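Section 7. Unpacking and Setting Out Small Figurines

7.1 Scope
This section applies to small boxed figurines received for display, including those of the Undero and Jalard series. It covers preparing the table, opening the box, placing the figurine, and storing the packaging. Larger pieces with separate stands are covered in Section 9.

7.2 Before You Begin
Choose a table that is level and does not rock. A round table is acceptable, provided the figurine is placed well in from the rim. Keep the work area free of drinks and food until the figurine has been set out.

Old stains on a white tabletop do not affect the display and need not be removed. Fresh spills must be wiped up and the surface allowed to dry. If a mat is used, lay it flat and smooth out any raised edges.

CAUTION: Small parts. Figurines, key rings, and loose accessories are a choking hazard. Keep them away from young children and pets at all times during unpacking.

7.3 Opening the Box
1. Stand the box upright on the table with the opening facing you.
2. Open the flaps by hand. Do not use a knife or scissors on the front of the box.
3. If the box is sealed with tape, lift one end of the tape with a fingernail and pull slowly along the seam.
4. Look inside before removing anything. Note how each item is seated, as you will need to return it to the same position for storage.
5. Remove clear plastic pieces last. They hold the remaining items in place and crack easily when bent.

NOTE: Some boxes carry a metal key ring on the outside. Leave it attached unless you intend to use it. Repeated removal will wear the cardboard.

7.4 Placing the Figurine
1. Hold the figurine by the body with two fingers. Do not lift it by the ears, bonnet, beak, or any other raised detail.
2. Lower it until the base rests fully on the table, then release it.
3. Touch the top lightly. If the figurine rocks, move it to a flatter spot -- do not press down to steady it.
4. Turn it so that the face points toward the viewer.
5. Where two or more figurines are displayed together, leave a finger's width between them. Painted surfaces left in contact may mark each other over time.

One figurine may be left standing inside its open box as part of the display. A light interior sets off the colors well, and the walls of the box give some protection against knocks.

CAUTION: Do not place painted figurines in direct sunlight or next to a kettle, stove, or heater. Pale blues and pinks fade first.

7.5 Storing the Packaging
Keep the box, the clear plastic, and any cardboard insert. Fold loose flaps inward along their original creases. Store boxes upright in a dry cabinet, and do not stack them over two high.

7.6 Missing or Damaged Items
Check the contents against the packing slip on the day of arrival. Report missing or damaged items in writing to Dirceu Honorato, Display Supplies, and keep all packaging until a reply has been received. Replacement inserts for the Jalard series are ordered in September each year; requests received after that month are held for the next order.
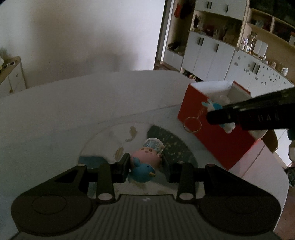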